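The inspector reached Taltia on 30 Oct 2024 with a level, a tape and the Buschmann file. The complaint ran to two pages. The tenant claimed the house lost 30 minutes every night. 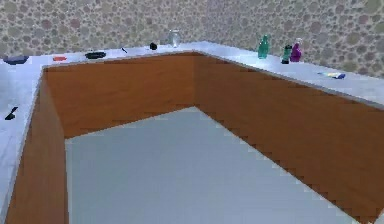

*Gray counters with wood panels, Trosis house.*

He set one clock in the hall and one in the cellar. Both were Jarkeck units, rated to 95 days without correction. He sealed the doors and slept in the car.
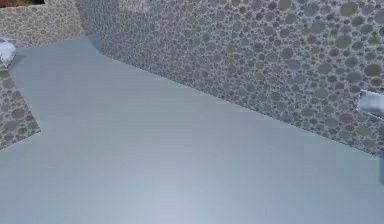
By morning the cellar clock was slow by 30 minutes. The hall clock was correct. He swapped them and waited another night – the cellar was slow again.
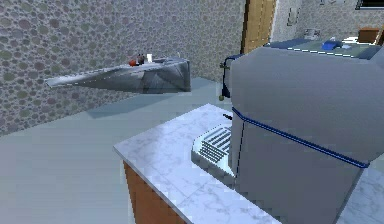
The form had no box for this. Under "Defect" he wrote "subsidence" and gave the depth in minutes. The repair estimate came to 300, units left blank. 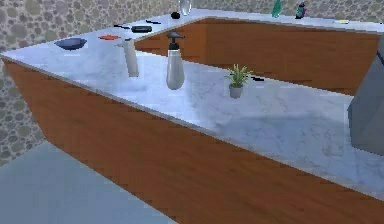 The tenant asked whether the lost time could be claimed back from the start of the lease. The inspector said claims closed in December. He went down for the second clock, and when he came up it was dark.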